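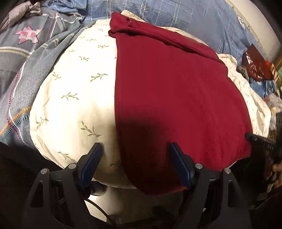
Dellard Standard Pillow and Printed Pillowcase: Residential Trial Report

Prepared by Hertta Keskinen, Furnishings Review, Mendulside Residential Services
Wednesday, July 23, 2025

Purpose of the review

Mendulside Residential Services replaces the bedding in its guest and long-stay rooms on a fixed cycle. The pillows supplied under the previous contract had lost most of their height, and residents had begun to ask for a second one at check-in. Two products were put forward as replacements: the Lundgren Comfort pillow, already in use at the Gredville building, and the Dellard Standard. This review concerns the Dellard, together with the printed pillowcase offered in the same order. The Lundgren is mentioned only where a comparison was requested.

The trial ran for 21 nights in June. Participants used the pillow as their only pillow and completed a short form each week. Laundering was handled on site under the supervision of Raili Jääskeläinen.

Appearance

The pillowcase is cream-white with small olive-green sprigs, each a slender stem with paired leaves. The motifs are widely enough scattered that the fabric still looks light from across a room. Several participants said they would have chosen it for their own homes, and one asked for a plain version, which Dellard does not currently offer.

Institutional bedding is seldom seen by itself. Residents bring their own throws, robes and towels, and a patterned case has to sit next to them without looking busy. The sprig print does this well. Beside a strong color such as deep red it remains quiet, and the cream ground is warm enough that the pairing does not look harsh. Against the blue-gray blankets in the Gredville rooms the effect was less successful, and the cream took on a slightly yellow cast under the ceiling lights there.

Fill and support

The Dellard is a full, rounded pillow. It fills its case to the corners and stands high when first placed on the bed. Side sleepers rated it well from the first night. Back sleepers were divided, and those who sleep on their stomachs generally found it too tall. Ro-un Hwang, who coordinated the forms, noted that the complaints about height became fewer in the second week and had nearly stopped by the third.

The fill is a polyester fiber. It is springy to the hand and recovers its shape after a night's use with one or two firm shakes. It does run warm. Participants in the upper-floor rooms, which have no cooling, turned the pillow over during the night more often than they had with the old ones. The Lundgren is flatter and cooler but gives noticeably less support at the neck.

Laundering

The pillowcases were washed with the regular linen load and dried on medium heat. The print kept its color and the seams held. There was slight shrinkage in length after the first wash and none that could be measured afterward - a matter of some relief, as the case is a close fit to begin with. Staff found it a little slow to put on for this reason, and Viktória Bozsik has asked that the next order be placed one size up.

Cases should be washed separately from new red or dark towels until those items have been through several loads. One case in the trial came out with a faint pink area along the hem after being washed with a resident's new bath towel. A second wash removed most of it.

The pillow itself may be machine washed, but it needs a large drum and two full drying cycles. Smaller buildings without commercial dryers should plan to send pillows out.

Storage and handling

The fullness that makes the pillow pleasant to use makes it awkward to store. A linen shelf that held a stack of the old pillows holds fewer of these, and they tend to slide forward when the door is opened. Adhiambo Mushi reports that vacuum bags solved the problem at Gredville, although the pillows need a day in the open air before they regain their height.

Cost

The quotation received was $1,937 for the pillows and $438 for the matching cases, delivered. The Lundgren quotation was lower on the pillows and did not include cases.

Recommendation

The Dellard Standard is recommended for the Mendulside guest rooms and for long-stay residents who request a higher pillow. The Lundgren should remain available for stomach sleepers and for the upper-floor rooms during the summer. The printed pillowcase is recommended for Mendulside in the larger size. Gredville should defer its decision on the cases until its blankets are next replaced.

Questions about the trial forms may be addressed to Ro-un Hwang at the Mendulside office.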